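Testwood sim notebook — March

09:10
Overnight collection stopped at 2450 episodes, and the script then printed "done" in green, a colour I no longer trust. Disk fine, licence fine, coffee machine still descaling itself since yesterday.

Plan for today: go through a sample of the tabletop set by eye before it goes over to Marras for training. We agreed on 100 episodes. I have opened 30 so far and my opinion of furniture is worse for it.

Reminder of what is in this batch. Both arms simulated, white table, object set drawn from the Mukness library, room furniture behind it shuffled by the Broscombe randomiser. Task text is picked from a list and attached at reset. Operator drives, sim records, everyone pretends the gripper was always going to go there.

09:40
Pulled stills from several cameras for the notes. Reset check first, then shadows, then the instruction text.

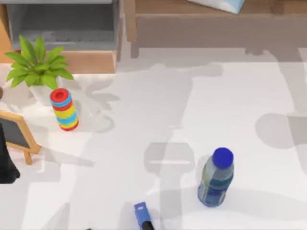
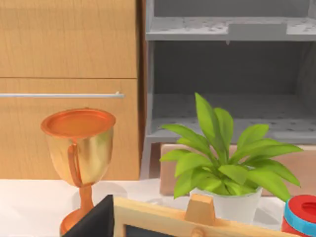
Easel chalkboard in both of these, once standing off to the left and once right up against the lens.

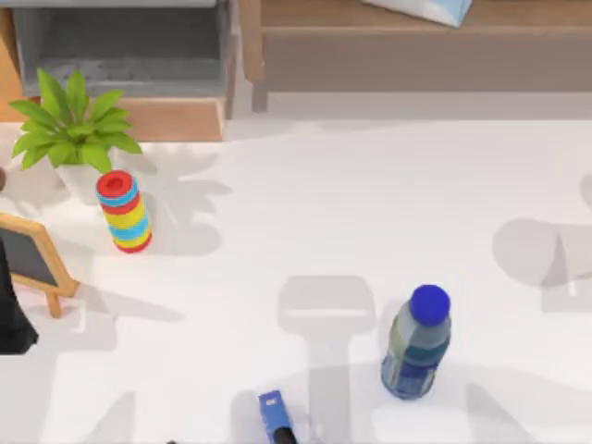
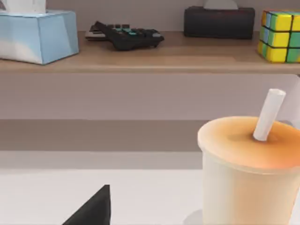 Notebook vol. 4, p. 30

10:25
Shadows. The overhead light throws the arms across the middle of the table in big soft grey slabs, worst in the two bottle views. I like them there. The last policy was trained on a set with shadows switched off and behaved like a cat meeting a cucumber when we turned them on. Leave as is. Do NOT let me "tidy" the lighting again, whatever I say in April.

The small blue thing at the bottom of the two bottle views: I wrote "marker?" on the sheet, then "fingertip?", then crossed out both. Look up the asset ID before anyone writes an instruction that mentions it. If it turns out to have no name in the library it gets no instruction.

Ring toy and plant are very close to each other in those two views. Fine for looking at, bad for grasping. An operator going for the toy from behind will come away with salad. Spawn distance is one number in the config, so raise it for the next batch and keep this one for the awkward cases, which we're short of anyway.

11:15
Trophy view has no arm in it at all. It's a perfectly good still of a cabinet, a trophy and a plant, and of limited use to anyone learning to move a gripper. Question for Marras: do they want armless views kept in as context or masked at load time? Last time we guessed, and guessed wrong, and got a very polite email.

Drink cup view: cup huge at the lower right, one black finger coming up on the left, clear table in between. Exactly the sort of approach view I wanted more of. The shelf behind has two tissue boxes, a calculator and a Rubik's cube on it, so distractors are working. Whether the policy needs to know about calculators is a matter for the philosophers upstairs.

12:00
Instruction text. This is where the morning went. The list says "pick up the bottle", "pick up the cup" and, further down, "pick up the container", and the sampler treats all three as equals. With a trophy cup and a drink cup in the same library, "the cup" is going to cause arguments. Proposed fix:
- "drink cup" and "trophy", never plain "cup"
- drop "container" altogether
- colour words only where the asset has one main colour

That last one rules out the ring toy, which has most of the colours available.

Relabelling is text only, no need to re-render. Started the script on a copy. (On a copy. See February.)

14:30
Relabel finished, spot check OK. Back to watching episodes. Operators still hover before closing the gripper, and I'm half inclined to trim the hover and half inclined to leave it, seeing as the model will copy whatever we do and a bit of hesitation might suit it. Leaving it in until somebody with a graph objects.

To do
- asset ID for blue object
- spawn distance up
- email Marras re armless views
- remaining 70 episodes, with biscuits
- find out who set the success chime to full volume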